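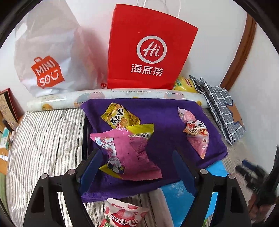
Open day at Hovau draws a crowd for gripper demo

TILTDEN, February 21, 2025 - Snacks on a purple towel, a striped quilt, bags against the wall. Not the usual thing you see at a robotics open day, but that was the work at hand Friday at Hovau, which let the public in for the first time since it moved to Firkelgate.

122 people signed in by noon. Parking was full well before that.

Main draw was the hand-held gripper, two long black fingers with dark blue pads on the inside. Staff work it by hand and the recordings go to train robot arms. Visitors got to try it too, in groups of 16, with a short wait between groups. Longest line of the day by far.

Soft packages are the hard part, staff said. Candy wrappers, cracker bags, anything that crumples. Squeeze too much and the contents break, too little and it slides right out. A bedroom is tougher then a bench as well, cloth moves when you touch it.

The company has been recording household tasks since January under a project called Buthelezi. Bedrooms first, kitchens to follow. It says it wants about 60 different rooms before summer and has 46 lined up so far. No word yet on when an arm will be shown doing the same job on it's own.

A second open day is planned, date not set. Admission free, sign up at the front desk. Kids welcome with an adult.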